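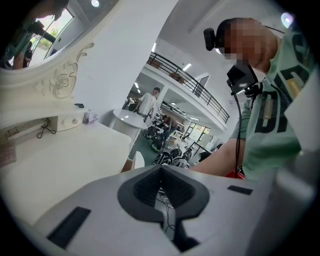
The mirror problem

The people who write software for household robots have a low opinion of mirrors. A mirror offers a window that isn't there, some plants that can't be reached and a torso with no fixed address, and it does so with total confidence. The depth estimate, which believes whatever it is told, duly reports a garden behind the dressing table.

At Hillosier, where the dressing table in question has been a fixture since January, this is considered a good day's work. The furniture is white, carved and curly, with a rose motif that has done nothing for the company's image as a serious engineering concern. It has done a great deal for Vornus, the perception software the team hopes will one day let a robot arm put things back where it found them.

Vornus works out where the gripper is by watching the room go past. It picks out features, follows them from one view to the next and deduces its own movement. Carved scrollwork is excellent for this, being all corners. A flat white tabletop is hopeless. The mirror is worse than hopeless, as the features in it move in a way that is perfectly consistent and perfectly wrong.

The first fix was a mask: find the mirror, ignore everything inside it. It worked on 151 of 200 test recordings. In 27 of the others it also ignored the real window across the room, having decided that anything bright and rectangular was up to no good. The rest failed for reasons the log describes as "other".

The present version is more forgiving. It keeps the reflected points but makes them argue their case against the motion sensor, and throws out those that lose. This costs about 2 milliseconds a frame -- a figure the planning team, downstream and short of time, brings up at most meetings.

Planning has troubles of its own. Montoya, the module that chooses a path for the arm, treats a dangling cable as a solid wall if it is feeling cautious and as thin air if it is not. A coiled one hanging from a power strip can be both within a single reach. The current setting is cautious, so the arm approaches a row of sockets like a guest edging past a sleeping dog.

A rival approach, tried at Hikness, was to teach the system in rooms without mirrors. The results were superb until somebody fitted a wardrobe.

Hillosier plans to release its tracking code once the window business is settled. Glass partitions are next on the list.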